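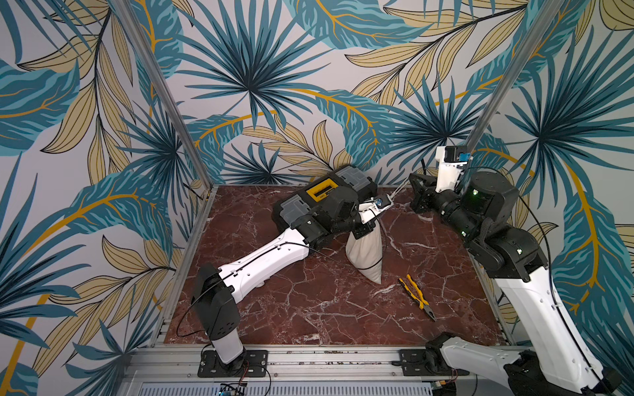
I've been waiting all spring to write this one: the old Madley wallpaper works in Clesham is opening its doors again in June, and I am ridiculously excited! The place printed paper for half the county before it shut, and now Anisa Menon has taken on the lease and wants to sell rolls from the front shop and run classes out the back. She's starting with botanicals, which suits me fine. Give me great big palm fronds in teal and golden yellow on an off-white ground, going up the back wall and round both sides, and I'm happy (my husband would like it noted that he is less happy).

I stopped by at 9 a.m. and got the nosy neighbor's tour. The pattern books survived, all 438 of them, stacked in a dry room upstairs with the original color notes still tucked inside. Puspita Krishnan has been going through them page by page and says she's up to the florals, with the stripes still to come. She let me turn a few pages, and I could've stayed until dinner.

Prices first, as that's what everybody on my street asked me! A roll will be $69, and you can take home up to two samples for free. They're hoping to have around 3,000 rolls printed before opening day, mostly leaves and ferns, plus a small plain range for people who only want to do the hallway. Custom colors will cost extra, but Anisa hasn't settled on how much yet.

Parking is the one sore spot. The lot behind the building is still full of pallets, so for now you'll want to leave the car on Otatow Street and walk down past the bakery. Classes will be Siregar Room only, up one flight of stairs, and there's no elevator yet. Sign-up sheets are at the library desk, and the paste-and-hang class was already filling up when I put my name down.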